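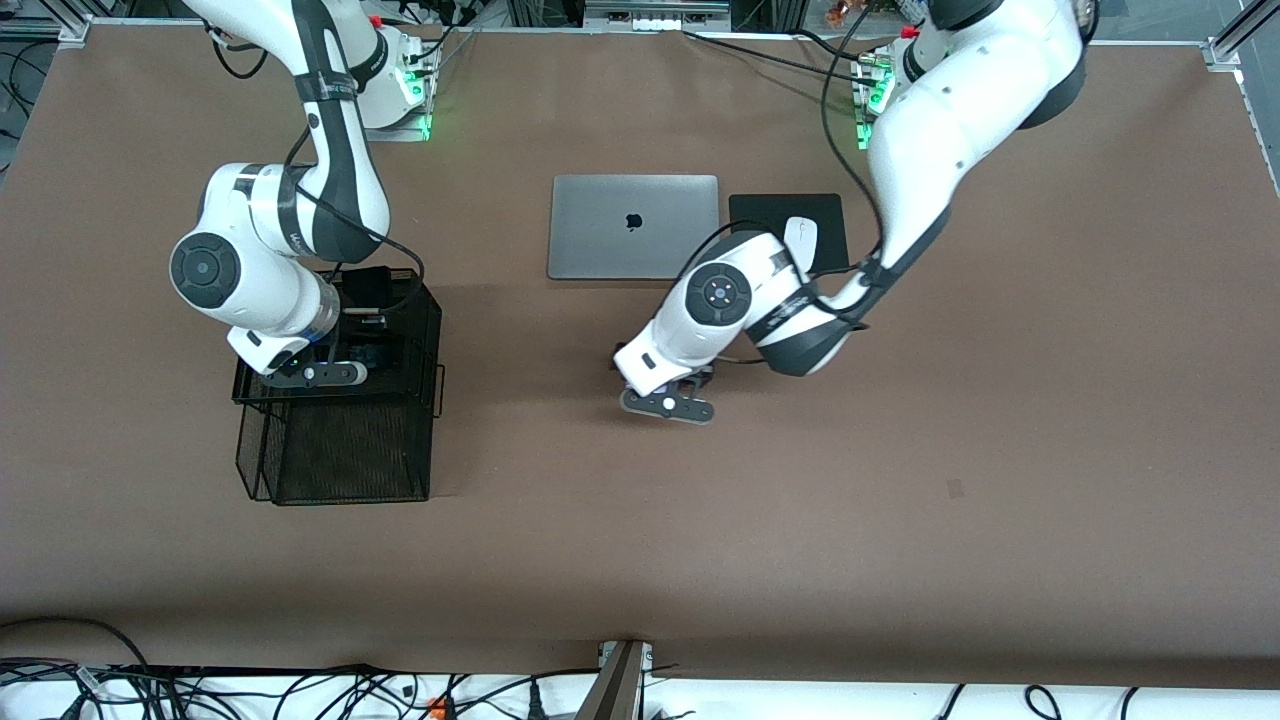 Our club's spring project at Pelletier is desk tidying with two arms, and I was given the part between the wrist cameras and the motion planner. The job of my code is to say what is on the table and where, in one shared set of coordinates. Calibration took most of June. Each arm has its own base at the far edge, so a small angle error on one side grows by the time the gripper is down over the wire-mesh basket or next to the laptop. Elfriede Oltmanns, our advisor, had us log 500 poses per arm and throw out the bad ones. We kept 447 on the right and slightly fewer on the left.

The wrist cameras are harder to work with than the overhead one. They see very little at a time, and the fingers are always in the picture. I mask the fingers with a fixed polygon, which works until someone changes a fingertip and forgets to tell me.
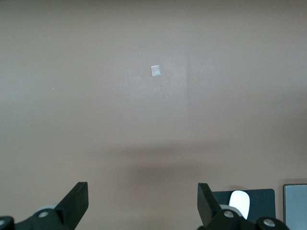
Wrist view with the fingers apart and a small white patch past the tips.

Small pale marks on a plain background were my worst source of false detections. The first detector called them objects in 23 test images. I raised the minimum area, and then it began to miss pen caps. The current version checks two views before it reports anything - slower, but the planner can wait.

Mesh is a separate problem. The depth estimate goes through the holes in some spots and stops at the wire in others. I now fit the rims first and ignore the faces.

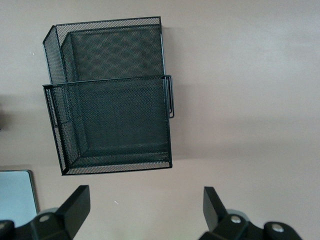
Black wire mesh from a wrist camera. The solid rims are what I fit.

Next is the handover between arms, which Elfriede wants in before the Ikville meet.

Print this post | E-mail this post

Recent posts
Cable routing, second attempt
Masking fingertips with a fixed polygon
Notes from the last Ikville meet

Get new posts by e-mail. You can unsubscribe at any time.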